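Lundden LD-30 Wildlife Transfer Crate

Product overview
Specifications
Handling and loading
Cleaning
Accessories
Ordering

The LD-30 is a rigid transfer crate for small and medium carnivores, sized for otters, mink, martens, raccoons and similar animals up to the weight limit given below. It is built for agencies and rescue centers that pick up animals from buildings, road culverts, marinas and garages and move them to a treatment site or a release point. It is a transfer crate only. It is not rated for housing, and the maximum confinement period set by your permit or veterinarian applies in all cases.

The crate replaces the LD-20, which had a single hinged door and a bolted floor. Floors and doors from the LD-20 do not fit. The carry poles do.

Construction

The body is a one-piece molded shell with no interior seams. Wall vents are punched on both long sides, in two rows, and sit above the shoulder line of a standing otter so that the lower wall stays dark. Vent edges are rolled inward and deburred. Claws do not catch on them, and the holes are too small to admit an adult otter's muzzle.

Both ends have vertical slide doors in stainless steel. A slide door needs no swing clearance, so the crate can be set flush against a trap, a den box or a wall opening before either door is raised. Each door runs in a channel that drains to the outside. Grit from riverbanks will collect in the channel and should be flushed out after every use. A door that binds should not be forced with a pry bar. Lift the retaining clip at the top, draw the door fully out, and rinse the channel from above.

Each door locks with a spring pin and a secondary latch. The pin holds the door closed under load. The latch prevents the pin from being knocked out in a vehicle. Both must be engaged before the crate is lifted. The latch is painted yellow on its open side, so any yellow showing means the door is not secured.

The floor is a raised slatted grid over a removable pan. Otters arrive wet and will urinate and spraint in transit, and the grid keeps the animal off the liquid. Slat spacing was reduced from the LD-20 after customers asked for a floor that could be used with mink. Do not use the crate without the grid. The pan alone gives no footing on a slope.

Specifications

Model: LD-30
Type: double-ended slide door transfer crate
Interior length: 1,000 mm
Maximum animal weight: 30 lb
Shell: molded polyethylene, dark gray
Doors: stainless steel, removable
Floor: slatted grid over pull-out pan
Carry: two side rails, pole-compatible
Stacking: empty only
Country of assembly: see label on underside

The weight limit refers to the animal and not to the shell material. The limiting part is the floor grid, which must carry the animal's full weight on a few slats when the crate is tipped. An animal near the limit should be carried by two people on poles.

The interior length allows an adult Eurasian or North American otter to lie down and turn. It will not allow most individuals to stretch out with the tail extended. Where longer confinement is expected, use the Lundden LD-45 or a fixed holding pen.

Loading from a cage trap

1. Cover the trap with a dark cloth before approaching with the crate.
2. Place the crate end to end with the trap and strap the two together with the supplied webbing. Check for gaps at floor level.
3. Raise the crate door first, then the trap door.
4. Uncover the far end of the trap, leaving the crate end covered. Most otters will move toward the dark within a few minutes.
5. Lower the crate door. Engage the pin, then the latch.
6. Remove the strap only after both have been checked by hand.

Do not use noise or water to move the animal. If it will not leave the trap, step back out of sight and wait. Poles and boards pushed through the mesh will usually be bitten, and tooth damage from this cause may not be noticed until the animal is examined.

Loading from a room or garage

An otter inside a building will normally follow the base of the wall and look for a gap behind stored goods. Close off other rooms, switch off bright lights and lay boards along the wall to form a run. Set the crate at the end of the run with the near door raised and the far door closed. A towel over the crate helps. Keep the public out of the area, including people filming.

Bite-resistant gloves are required for all work near an open door. Otters can turn within their own length and can bite through standard leather work gloves. The crate's doors are operated from above by a T-handle, and the operator's hands should not pass below the top rail at any time.

Transport

Place the crate crosswise to the direction of travel where the vehicle allows, and strap it through the side rails. Do not strap across the doors. Keep the vent rows clear on both sides. Otters have dense fur and overheat easily, and a parked vehicle in warm weather is a greater risk than a cold one. Provide no free-standing water while moving. For longer trips, ice chips may be dropped through the top port, which takes the Borkell screw cap.

Separate crates must be used for separate animals, with the exception of dependent young from a single litter where a veterinarian has approved it. Females should not be crated together with kits.

Cleaning and disinfection

The crate should be cleaned on the day of use. Dried spraint contains fish scale and oil and becomes difficult to remove from the slats.

Remove both doors, the grid and the pan. Rinse all parts with cold water. Wash with a neutral detergent and a nylon brush. Hot water may be used up to 85 °C on the grid, pan and doors. Do not exceed hand-hot temperature on the shell, which can warp at the door channels. Rinse, drain and apply a veterinary disinfectant at the dilution printed on its own label. Observe the full contact time. Rinse again and dry completely before reassembly.

Chlorine products will pit the door pins if left in place. Do not use solvents, abrasive pads or a pressure washer at close range on the vent edges.

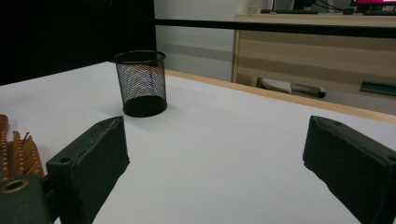 After drying, inspect the slats for cracks by flexing each one lightly between two fingers. Replace the full grid if any slat is cracked. Single slats are not sold. Check that the pins return under spring pressure and that the latch cannot be moved by vibration alone. Hold the assembled crate at an angle and shake the door end to test this.

Keep a log with the crate. A line for each use, with the species, the date and the disinfectant applied, is sufficient for most permit inspections and makes it possible to trace contacts if an animal later tests positive for distemper or parvovirus.

Accessories and spare parts

LD-30-G: floor grid, complete
LD-30-P: pull-out pan
LD-30-D: slide door with T-handle, single
LD-30-K: pin and latch kit, both ends
LD-W2: webbing set for trap coupling
Zwahlen carry poles, pair, fits LD-20 and LD-30
Zwahlen trap adapter plate, for traps with a smaller door opening than the crate
Borkell screw cap for top port, clear or black
Grarkosis fitted cover, dark green, with roll-up ends

The Grarkosis cover leaves the vent rows free when fitted with the label toward the rear. Fitted the other way around it blocks the upper row on one side. Covers supplied from September onward have the label sewn on the outside so that the direction can be checked in poor light.

The Zwahlen adapter plate is recommended for all narrow-body traps. Coupling a narrow trap directly to the crate leaves an opening on each side that a small female or a mink can pass through.

Warranty

The shell is covered for manufacturing defects. Doors, pins and grids are wear parts and are covered for defects on delivery only. Damage from chewing is not covered, although we ask that it be reported with the part number and the species involved. Crates modified with drilled holes or added hinges are excluded.

Ordering

The LD-30 ships assembled with one grid, one pan, two doors and one webbing set. Cover, poles and adapter plate are ordered separately. Agencies may order on account with a purchase order. Private buyers are asked to supply a copy of their wildlife rehabilitation or control permit where one is required by state law. Orders placed on a Sunday are processed the next working day.

Spare grids and pin kits are kept in stock. Doors are made to order.

Related products: LD-45 long transfer crate, LD-NB nest box insert, LD-RH release hatch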